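Project report, Robotics Lab II
Maëlle Nguyen
26 October 2026

# Teaching a stacking task by hand and by remote control

## 1. What the project was

The goal was to compare two ways of showing a robot arm the same task. In the first, the person holds the arm and moves it through the motion. In the second, the person stands at a desk and drives the arm with a small leader arm, which the robot copies. The task was to pick up small plastic bowls from a table and stack them in a fixed order.

I wanted to know which method gives recordings that are easier to learn from, and which one is easier on the person doing it. The course handout suggests that these go together. In my case they did not.

## 2. Setup

The arm is the lab's Dranley with the standard two-finger gripper. A small camera is mounted at the wrist and looks down past the fingertips. The leader arm is an Amano, which has the same joint layout at a smaller scale, so no mapping between the two was needed beyond a scale factor on the gripper opening.

Recordings were made with Allivden, the logging tool the department already uses. It saves joint positions, gripper opening and wrist images with one shared clock. I changed two settings from the defaults: the gripper value is logged at every step instead of only on change, and images are saved without resizing.

Training used the lab's existing imitation learning code. I did not change the network. The input is the wrist image plus joint positions, and the output is the next short piece of motion.

## 3. Recording

I recorded 200 demonstrations, half with each method. All of them were done by me. That is a weak point of the project, and I come back to it in section 6.

### 3.1 By hand

With the arm in free-drive mode, you hold it above the wrist and guide it. The gripper is opened and closed with a foot pedal. You can feel when a finger touches the rim of a bowl, and you stop before pushing it across the table.

The problems were practical. My hand kept getting into the wrist images, mostly near the end of a stack when I had to reach around the arm. I moved my grip higher up after the first session, which helped, but then the arm was harder to turn. The motions also came out jerky when I shifted my feet to find the pedal.

### 3.2 By remote control

Remote control was slower to learn. In the first session I closed the gripper too early on many tries and knocked bowls over – the leader arm gives no feeling of contact, so you have to judge height by eye. I threw out that whole session and started again the next day.

After that it went more smoothly. The images are clean because nobody is near the arm, and I could sit down. I also found it easier to do the motion the same way each time.

One habit I had to break was hovering. When I was unsure of the height, I stopped above a bowl and waited. The model learns these pauses as part of the task and then sometimes never leaves them. I trimmed long pauses from both sets before training, using the same threshold for each.

## 4. Layout of the bowls

The bowls are green, orange and blue. Before each demonstration I moved them to new places on the white tabletop, sometimes in a row and sometimes spread out. The stacking order stayed fixed, so the color tells the model what comes next.

Close layouts were the hardest. When two rims nearly touch, one finger has to go down into a very narrow gap.
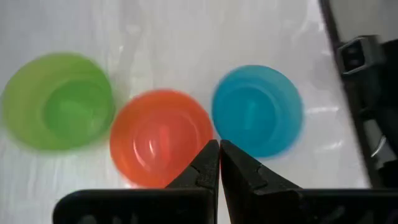 For these layouts I changed how I approached the bowls. I stopped coming straight down at the nearest point of the rim and picked a side that faced open table, even if it meant turning the wrist further. This made the demonstrations longer, but I had to redo fewer of them. I made the same change in both methods so the comparison would stay fair.

Glare from the ceiling lights was another issue. The table is shiny enough that bright patches move across the wrist image as the arm moves. I did not try to remove them.

## 5. Results

I trained one model per method, with the same number of steps, and ran both on the same set of layouts. The model trained on remote control finished the stack more often. The hand-guided model was better at the first contact with a rim but tended to drift afterward. I think the visible hand is part of the cause: during testing there is no hand, so those images look different from the ones in training.

Both models did badly when the bowls were close together.

## 6. Limits and next steps

With one person recording, I can't separate the method from my own habits. I had also used the Jinov simulator in July, which has a similar leader arm, so I may have had a head start on remote control.

If I continued, I would ask two more students to record both sets, and I would mask the hand out of the hand-guided images and train again. The trimmed recordings and the settings file are in the course folder under my name.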